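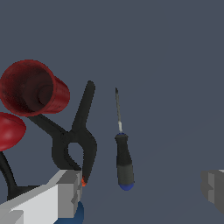 Fig. 1. Red plastic cup on its side, black spring clamp next to it. Computer render.

Why do small software companies stay in Borden?
Final project report, Regional Business class
Phyllis Kershaw and Afiq Sitompul

1. The question

Borden has more software companies than a town this size ought to have. Wernberg is bigger, has the train station, has the cheaper parking, and most of its tech offices closed or moved to the coast. We wanted to know what keeps the Borden ones where they are. Not why they started here (that's mostly people who grew up here, see section 3) but why they stay once they have customers somewhere else.

Our first plan was to compare four towns. Dropped that in the second week, too much driving. So two towns, Borden and Wernberg, and mostly Borden.

2. What we did

Made a list of companies from the business register, the chamber page and the sign boards in the lobby on Mill Street. 45 companies on the list. Some turned out to be one person with a website and a day job. We kept those in anyway, since we couldn't find a fair rule for throwing them out.

Sent a short survey by email. 39 answers, a lot better than we were told to expect. Afiq called the ones who didn't reply to the first email, and that probably explains it. Ten questions, half of them tick boxes. Question 7 was badly worded ("How important is distance?") and people asked us distance to what. We left question 7 out of the results.

Then longer interviews, two companies. Venckus makes scheduling software for dentists and vets. Beditz does contract work, mainly warehouse systems, some web shops. Both interviews on a Wednesday, one in the morning and one at 4 pm, so Phyllis typed up both sets of notes that same night and they are a bit mixed up in the appendix. Sorry about that.

We also looked at office rents. Asking rents only, from listings. What people really pay is private and we didn't push.

3. Results, Borden

The answer we expected was rent. It came second. Most picked answer was "staff already live here." People have houses, kids in school, a husband or wife with a job at the hospital. If the company moves, half the team doesn't come along. The owner at Venckus told us they had priced out a move to the coast two times and both times stopped at the same line in the spreadsheet, the one for hiring replacements.

Third was internet. The town put in fiber early, when the old phone exchange was being redone anyway. Several people brought this up without being asked. One wrote three paragraphs in the comment box about upload speed.

Taxes were way down the list. Only a few ticked it. We had a whole page drafted on the local tax break and had to cut it down to this paragraph. The tax break is real but it ends after the first years and the older companies don't get it any more.

Office rent: a small office on Mill Street, one room plus a shared kitchen, was listed at 400 a month. The closest match we found in Wernberg was 689, newer building, with an elevator and two parking spots. So not a fair comparison realy, but the Borden companies mostly don't want the newer building. Beditz said they looked at one and the windows didn't open. 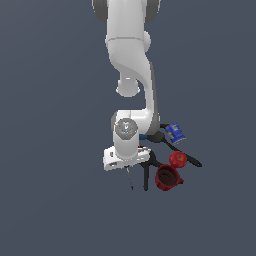 Hiring is the weak spot. Nearly everybody who answered said it's easy to keep people and hard to find new ones. Junior people come out of the community college, stay, get good. Senior people almost never move in from outside. Beditz had a database job open from May until after the summer and ended up training somebody from their support desk. They were happy with how it went but said they couldn't do that twice in the same year.

Remote work cuts both ways. It lets a Borden company hire from anywhere. It also lets a big company hire from Borden, at big company pay. We heard this from both interviews, in almost the same words. Neither had a plan for it.

4. Results, Wernberg

Thin. We got fewer people to talk to and the ones we got were mostly people who had left. So keep that in mind.

What they said: the offices in Wernberg were branch offices. The head office was always someplace else. When the head office wanted to save money the branch closed, and the staff were offered a transfer or a check. In Borden almost all of the companies on our list are owned by someone who lives within driving distance. We think this is the biggest difference between the two towns, bigger then rent, but our survey had no question on ownership. We only noticed it when reading the register entries again at the end. Should of been question 1.

There was a startup center in Wernberg for a while, over the bank. Cheap desks, free coffee, a talk every month. Closed when the grant ran out. Two companies from it are still going, one of them now in Borden.
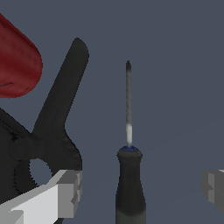 5. Problems with the project

Survey only reached companies that still exist. The ones that left Borden aren't on the register so we never asked them, and they would be the most useful ones.

Tick boxes push people toward the answers we thought of. "Staff already live here" was the first box on the page. Maybe that helped it.

Rents are from one month of listings. Prices in the older buildings don't get listed much, they go by word of mouth.

Two interviews is not a lot. We had a third one set up and it fell through the day before.

6. What we would do next

Ask about ownership. Find the companies that moved away, maybe through the college, the teachers there seem to know where everyone went. Fix question 7. Talk to some employees and not just owners, because "our staff want to stay" is the owner's version.

Who did what: Phyllis did the interviews notes, rents and sections 3 and 4. Afiq did the company list, the survey, the phone calls and sections 1, 2 and 5. Section 6 we wrote together in the library. Survey form and raw answers are in the appendix, company names taken out except for Venckus and Beditz, who both said it was fine to use theirs.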